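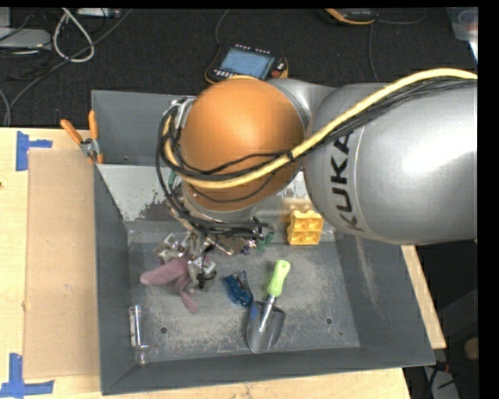 Review: Praltis Episode Recorder, bin picking package
Prepared by Chrysanthi Dimitriou for the Jikosthorpe equipment register

The Praltis package records arm movements, gripper commands and camera views as single examples, called episodes, for use in training a grasping policy. It was assessed on our KUKA cell over the course of January. In that time 1,953 episodes were stored, of which 9 could not be opened afterwards.

Installation took 2 working days, most of it spent on matching the clocks of the arm and the cameras. The manual covers this poorly. Once set, the timing held for the remainder of the trial.

Operators found the labelling screen clear. An episode can be marked as a success, a failure or a doubtful case, and the mark can be changed later. Mixed bins were the main test: soft items such as plush were placed with rigid ones, among them a hand trowel and a clear tube-shaped item. The recorder dealt with all of these alike, but the fixed view loses much of the item once the wrist is above it. Buyers should budget for a second camera at the gripper.

Export to the Gesevell format is reliable, though slow. The Mujić format is listed as supported, but gripper width is left out of the files and must be added by script.

Support replied to our queries within 7 hours at worst.

Rating: suitable for purchase, subject to a corrected Mujić export. Sites with a single camera should request a trial licence first.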